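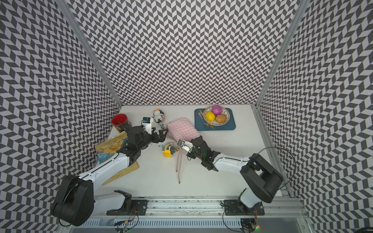
How early should we start setting up the Plurar station for an open day?

Plan to have the station powered up and moving two hours before the doors open. If your first visitors are due at 11 a.m., that means being at the table by nine, with coffee already in hand if at all possible.

SECTION 4. SHOWING THE STATION TO VISITORS

We love it when people take the Plurar out of the back room and put it in front of families, school groups and curious neighbors, and this section is meant to help you do that calmly. It assumes you have already been through the installation sections, that both arms are bolted to the rail, and that you have run the arms on your own a good few times. If you haven't, please go back and do that first. A room full of people is a hard place to learn the controls!

4.1 Preparing the table

1. Wipe the tabletop with a dry cloth. Small scuffs in the surface are fine and can stay.

2. Check that the patterned wall panels sit flat between their corner posts. Press along each seam with your palm.

3. Look along the rail for cables that have slipped forward. Each arm needs enough slack to reach the middle of the table, but a loop that hangs over the work area will sooner or later get caught on something.

4. Lay out your objects. Everyday things work best by a long way: a handbag, a tray with a bowl of play fruit and a spoon or two, a snack bag, a plush toy. Visitors lean in when they recognize what is on the table, and they start guessing what the arms will do with it, which is half the fun.

5. Keep the heavier or breakable things toward the back, and leave the space in front of the grippers for whatever you mean to work on first.

6. Set the session speed to Visitor. This caps both arms well under their working speed and makes the movements easier to follow from a few steps away.

Note: Visitor speed is reset every time the station is switched off. After a lunch break, check it again before the first person steps up.

4.2 Choosing what to demonstrate

Start with something soft. A fabric bag is a lovely opener, and it is harder for the arms than most people expect, so you have plenty to talk about. Straps and handles bend away when they are touched, and the operator has to come at them slowly and from a good angle. Let the audience watch the wrist camera view on the second screen while the gripper comes in.

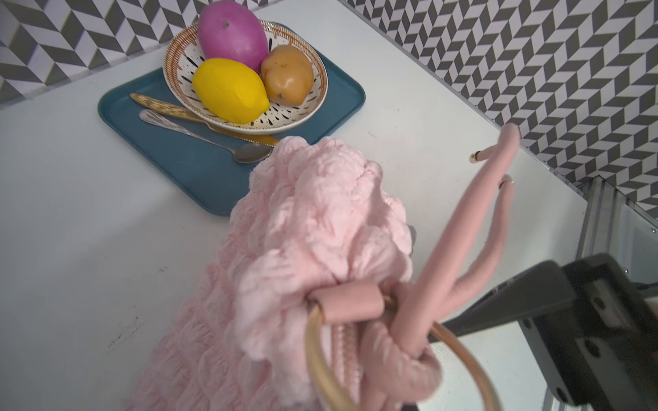 Figure 4-2. Wrist camera view: a gripper at the handles of the pink bag, with the tray behind it.

1. Bring the gripper down beside the handles and pause there. Tell people what you are about to try.

2. Close the fingers slowly. If a handle slides away, open them, back off a little and come in again. Missing a grasp in front of visitors is perfectly all right, and children in particular seem to enjoy a second attempt more than a clean first one.

3. Once you have a hold, lift only as far as you need to show that the bag is moving with the arm.

4. Set it down, open the fingers and return the arm to its rest position before you take questions.

Keep each round to four minutes. That sounds short when you are at the controls, but at the Heltau open day last October we had 200 visitors through the room, and the rounds that ran long were the ones where the line at the door got restless.

Caution: Visitors must not reach over the rail while either arm is powered, even to pick up something that has fallen over. Stop the arms, wait for the status lights to settle, and reset the object yourself.

Caution: If you use real cutlery on the tray, leave it out of any round in which a visitor takes the controls.

4.3 Lids, caps and small containers 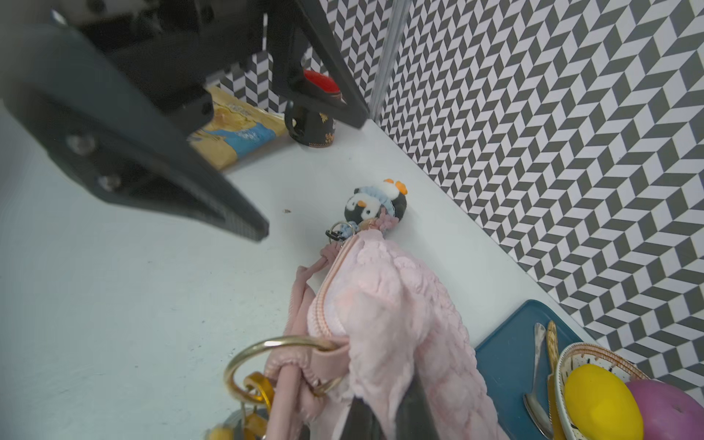 Text by the Pasichnyk Training Office
Updated in March for the Lelberg Plurar, Visitor Mode

After the bag, many hosts like to move on to something with a lid. The container with the red cap has become our own favorite, because the cap is easy to spot from the back of the room. Take your time lining up over it.

1. Move the gripper above the container with the fingers open wider than the cap.

2. Lower it until the fingers are on either side of the cap, and check the wrist view before you close them.

3. Close gently. Set the grip force to Low in the session menu. On Medium, a light container can tip or skid across the table.

4. Raise the arm straight up, and only then move it sideways.

Note: Nearby objects may stay where they are as long as the path of the arm is clear. A plush penguin clipped to a bag makes a cheerful neighbor, but watch that the lower finger doesn't brush it on the way down.

4.4 Closing up

Park both arms, switch the session off and write the cycle count in the station log. The finger pads are due for inspection every 3,000 cycles, and a busy open day brings that date forward faster than you might think. Put the snack bag away too, or the next host will find it opened.

For cleaning the pads, continue with Section 5.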